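Community > Calls > Playtesters

Playtesters wanted for Ladefoged, our skirmish game of lost legions
2024-09-10, by Jelle Van der Linden

We've been tinkering with Ladefoged since July, and the rules are finally at the stage where they need fresh eyes and some friendly arguing from people who didn't write them!
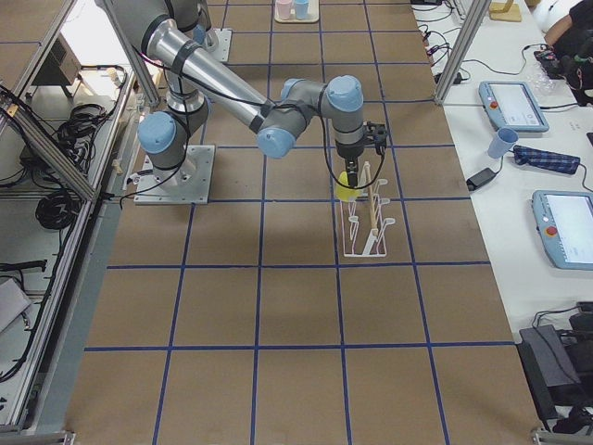

OPEN CALL

We're looking for 12 players, newcomers very welcome, to try the Panen campaign, in which two rival houses (Jurnine and the exiles) fight over a dying moon. You'd play one game every two weeks and send us your notes afterward, as messy as you like.

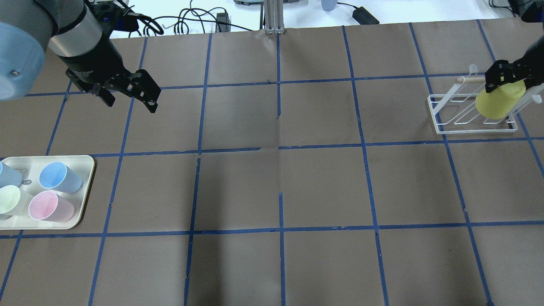
Brown paper and blue tape, corner to corner.

Each army is built to 525 points. Bring your own miniatures if you have them, painted or bare, or borrow a set from us. It would help if you've played a wargame before, but patience with half-finished rules matters more to us.

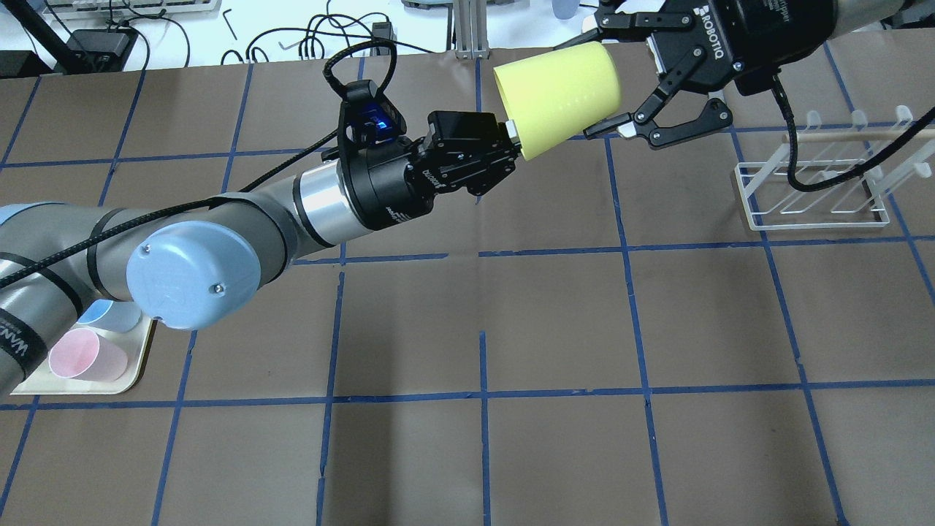
Yellow cup, two black grippers.

There's no pay, I'm afraid, though every tester gets the printed rulebook and a name in the credits.

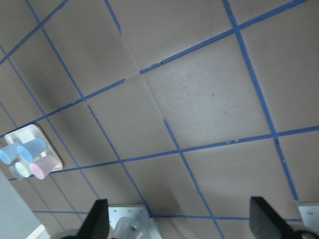
To join, write a few lines about the games you love (and the ones that drive you up the wall) and leave them at the Gakusby front desk, marked for Jelle.

Contact | © 2024 Gakusby | Back to top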